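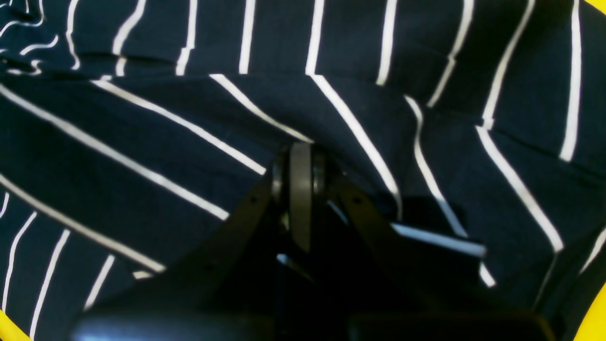 Dark blue cloth with thin white stripes, bunched and creased.

157 shares
20 comments

Folding striped knits: frequently asked questions
Salline garment care pages, compiled by Eun-ji Jeon and Young-sook Noh

Does this page apply to all striped clothing?
It covers T-shirts and light knit tops with printed or yarn-dyed stripes. Woven shirts with collars and button fronts are covered on a separate page.

Why do stripes make folding errors easier to see?
A stripe works as a reference line. A plain shirt can be several degrees out of square and still look flat, while the same error on a striped shirt shows as a slanted line against the folded edge. A line that kinks usually marks a crease under the surface.

How should a bunched shirt be opened?
Find the shoulder seams first. Hold one in each hand, lift the shirt clear of the table and let the body hang. Lower the hem first, then the shoulders. Pulling on a single layer from the middle of the pile stretches jersey and tends to leave a diagonal fold in the back panel.

Does the surface matter?
Yes. A smooth, plain cloth in a light color gives the best contrast with navy or black fabric, and the outline of the sleeves is easy to check. Faint fold lines in the table cloth do not affect the result. Thick ridges do, and should be smoothed out by hand. Patterned cloths are not recommended for striped garments.

Which way should the shirt face?
Front down, with the neckline at the far side of the table. If the shirt lands at an angle, turn the whole garment before making any fold. Use the neck label to tell back from front when the two panels look alike.

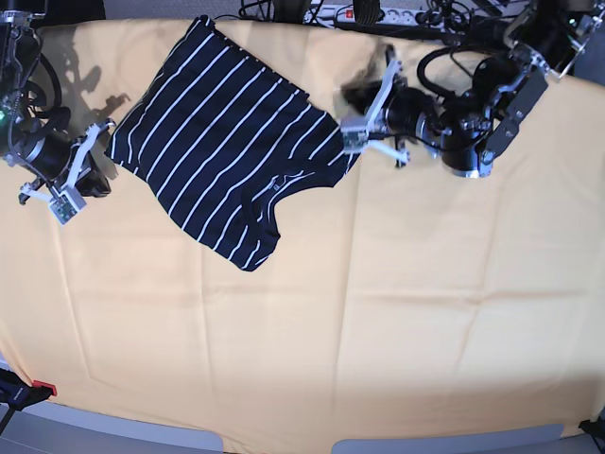
Straighten from the neckline toward the hem, using the flat of the hand. On a shirt with stripes that run across the chest, match the stripes at both side seams. A mismatch of one stripe is common in cut-and-sewn tops and can be ignored. If the mismatch grows toward the hem, the body is twisted, and the shirt should be picked up and laid down again.

What is the folding order?
1. Fold one side in to the center line, sleeve included.
2. Turn the sleeve back so that it lies inside the folded edge.
3. Repeat on the other side.
4. Bring the hem up to just below the neckline.
5. Fold once more for drawers. Omit this step for open shelves.

What finished size should I aim for?
The Pyo shelf insert is 38 cm deep. An adult medium folded through step 4 normally fits without a further fold. For the Senddale drawer, complete step 5.

How many shirts can go in one stack?
We do not advise more than 20. The lower shirts take a hard crease across the chest, and the stack leans when one is removed.

Can stripes be matched after washing?
Not always. Some knits twist in the wash and the side seam moves toward the front. In that case fold to the stripes and disregard the seam.

Is the Cirkurow folding board suitable?
It is, for adult sizes. Remove the board before the final fold.

20 comments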